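In defence of the old sofa

The furniture shops in Bukgate would like us all to replace the sofa every few years. Murnance has had a sale on since March, and the leaflet through my door says I can have a three-seater for 434 pounds if I order before the end of it. I won't be ordering.

A sofa is meant to be used. People sleep on it, eat toast on it and fold washing on it, and leather shows all of that. The back creases where heads have been and the arms go soft. Shops call this wear and price second-hand ones accordingly. I call it the point at which the thing becomes comfortable. A new one takes a couple of winters to get there and is poor company until it does.
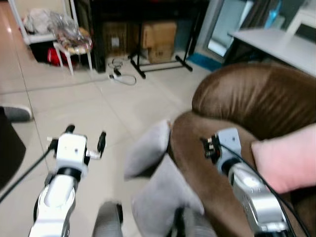
Cushions are a different matter, and there I would spend money. They are cheap, they can be swapped between rooms, and they needn't match. Two greys and a pink will do more for a brown sofa than any throw. I have paid Brelex 205 pounds for reupholstering one seat and was less pleased with it than with a pair of covers from the market.

The argument I hear most is that a tired sofa lets the room down. I don't think it does. Bags waiting to be put away let a room down, and so do shoes left on the tiles, and both can be dealt with before lunch. Spending 3,000 pounds on Italian leather won't shift either of them.

My neighbours keep a Honda going well past the age when most people trade theirs in, and everyone calls that sensible. I'd like the same respect for a sofa with sound springs and a few lines in it.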